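Cladgate Neighbours' Newsletter
2025-10-05

Lost and found: please come and look

Since August the lost property shelf at the Cladgate hall has become full again. In the last sorting we put the small woollen and soft things on the table and made a new order for them. Gloves and mittens come first, as the cold mornings have already started in Esiscombe and many of you will soon be searching in your drawers.

A grey knitted mitten is now in the white bin. It has a ribbed cuff and a small brown leather label, so the owner should know it easily. We have also a black fabric glove with a small white logo on it. For both of them we would be glad to hear from the person who has the other one at home.

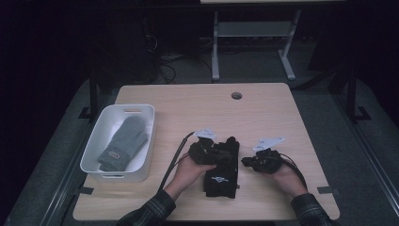
Toys

Soft toys are more difficult, I think, because a child misses them much more than an adult misses a glove. One is a plush toy with short, thick fur in blue-grey, a little lighter in some places. If this fur is familiar to somebody in your family, please write to us and tell us one more thing about the toy — the name it has at home is also welcome.

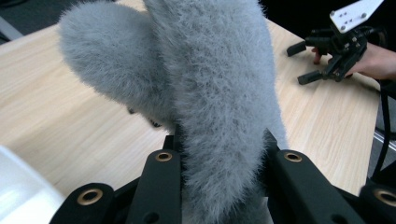 We keep everything for 10 weeks. After this time, the clothes go to the Swanepoel charity shop and the toys go to the playgroup in Skurkedine, where they are washed before the children get them. Umbrellas we keep longer, as there are only three and they do not need much place.

You can come on any evening when the hall is open. The shelf is behind the second door, next to the coats. Please write your name in the book when you take something — last year we were looking a long time for a scarf which was already back with its owner.

3 comments
10 shares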